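Upstairs workroom walk-through: checklist with my comments

Done by Javiera Alarcón, Nandton building, Oct 7, 2020

Hi all, I've finally had a proper go at the upstairs room and the way up to it. I used the same sheet Octavio drew up in August, so the headings will look familiar, and I've put my comments under each item because the boxes on that sheet are about the size of a postage stamp. OK means OK. "Fix" means somebody's name is next to it. "Watch" means I'll look again next time and grumble if it's worse.

WAY IN AND STAIRS

1. Street door opens fully and closes by itself
OK. Closes a bit enthusiastically, mind your heels.

2. Stairs clear from bottom to top
Fix (Octavio). Two parcels from Bustos were parked on the third step when I came in. I know it's handy to leave them there when you're juggling keys and a coffee, but the stairs are our only way out from up here, so please carry them the whole way or leave them at the front counter.

3. Handrail firm
OK. I leaned on it, pulled it, and hung off it a little. It didn't budge.

4. Nosing strips on stair edges
Watch. The top one is lifting at the left-hand corner. I pressed it down and it stayed down while I was standing there looking at it. Cristóbal has some of the proper adhesive at home and says he'll bring it in.

5. Exit sign lit
OK. Test button works too.

FLOOR AND WALKWAYS

6. Corridor clear for its full length
OK now. There was a chair outside the store cupboard which I've put back where it lives. If you're the person who sits in the corridor to take phone calls, I have no quarrel with you, just take the chair home afterwards!

7. Cords across walking routes
Fix (Macarena). One extension cord runs from the wall outlet to the far table and it's only taped at one end. We bought cord covers for exactly this and they're still in their wrapping in the cupboard, bottom shelf, behind the paper towel.

8. Spills, loose mats, trip edges
OK. The mat at the top of the stairs has a new rubber backing and it's miles better than the old one.

9. Pillar edges
OK. Ľubica asked whether we should put corner guards on, after she clipped her shoulder carrying a box around it. I'm in two minds. They'd look awful but they're cheap. Tell me what you think.

LIGHTING AND CEILING

10. Long fluorescents all working
OK. I turned everything off and on again and waited, and none of them flickered. The one that buzzed all winter has had its starter changed and I could have hugged the electrician.

11. Round ceiling lights by the stairs
OK. Please leave these on whenever anyone is upstairs, even on a sunny day. The switch has a habit of getting bumped by people's bags.

12. Ceiling panels secure, no stains or drips
OK. No new marks since the August rain. I did this one from the floor with a torch and Ľubica did it from the stepladder, and we agreed with each other for once.

ELECTRICAL

13. Test tags in date
Fix (me). 12 items checked, 3 out of date: the kettle, the small fan and the Eline desk lamp. I've put them in the box marked "waiting" and I'll get them tagged. Yes, that includes the kettle. Sorry. There's hot water downstairs.

14. Power boards not piggybacked
OK, and a big thank you, as last time it was like a family tree under there.

15. Safety switch trips when tested
OK. I gave everyone a warning shout first, having learned from the last time.

TABLES AND SMALL PARTS

16. Tables steady
OK. One leg had a folded bit of cardboard under it, so I wound the foot down properly and binned the cardboard.

17. Table tops clear except for what's being worked on

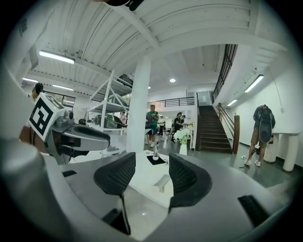
Nandton Upstairs Workroom Team

OK, and I'm very pleased with this one. The white table had just the little black pad with the small white cylinder on it and the white block nearby, and that's how I'd love every table to look while it's in use. Small things on a white top are easy to lose sight of (white things doubly so), so the dark pad is a good habit and I'd like us all to pick it up. Macarena has a stack of them in her drawer. Ask nicely.

18. Small parts put away at the end of the day
Watch. I found a couple of bits under the back table with the broom. They roll, they get stood on, and then somebody goes for a skate. Lidded tubs are on the shelf beside the sink.

19. Elbow room
OK. Everybody could get in and out without asking a neighbour to move. Cristóbal would like one more table. I'd like him to show me where it goes.

FIRST AID AND FIRE

20. First aid kit stocked
Fix (Ľubica). We're down to 4 of the fabric bandaids, and there's no burn gel at all. She's ordering from Nania this time, in a box of 200, so you may all cut your fingers with confidence. Please don't.

21. Extinguisher in place, gauge in the green
OK. Somebody had hung a jacket on it. The jacket is now on the hook by the door.

22. Everyone knows the meeting point
Mostly! I asked each person who was in and got the right answer from all but one, who named the bakery. It's the far side of the car park, by the bike racks.

LEFT OVER FROM LAST TIME

The window latch has been repaired and the stepladder has its missing foot back. The cupboard door still swings open by itself, and Octavio has run out of excuses, so I've moved it to the top of his list with the parcels.

If I've got anything wrong, or you've spotted something I walked straight past, write it on the paper copy by the sink and put your initials next to it so I can come and ask you about it.

Javiera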